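# Regulating a mechanical watch at home (the quick version)

Wrote this for Jaime, who keeps asking. Works for most hand-wound and automatic movements with a plain regulator lever. If yours is free-sprung, stop, different job. 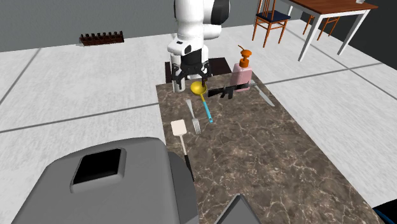 ## What you need

- timing app or a cheap timegrapher
- case back opener that fits your back
- pegwood or a plastic stick, NOT a screwdriver
- finger cots
- loupe
- blower

## Before you open it

1. Wind it fully. Hand-wound, stop when the crown stops. Automatic, 40 turns or so.
2. Let it sit 11 minutes. Amplitude settles a bit.
3. Take a reading dial up, then crown down. Write both down. You will forget otherwise.
4. Gaining minutes a day, all of a sudden? Probably magnetized. Demagnetize first and test again. Half the time you're done right there.

My old Hondetstead was reading +53 seconds a day dial up. Not magnetized, just badly set.

## Moving the lever

Back off, light on, deep breath. Find the balance wheel — the one swinging. On the bridge over it there's a small arm and usually a + and − mark. Some old ones say F and S.

Two arms? One is the regulator, the other holds the hairspring stud. Leave the stud one alone, it changes beat error and thats a whole other page.

- Running fast: nudge toward − or S
- Running slow: nudge toward + or F

Nudge means barely. If you saw it move you probably went too far. Wait a minute, read again, repeat. Don't touch the hairspring. Ever.

Got mine to +4 in five tries. Albertina does it in two, she has better hands.

## Closing up

Blow out any dust. Check the gasket is seated, tiny smear of silicone grease if it's dry. Back on, snug.

Now wear it for a week and check it against your phone every morning at 8. What it does on teh wrist matters more than the app.

Amplitude under 200 on a full wind — it needs a service, regulating won't fix that.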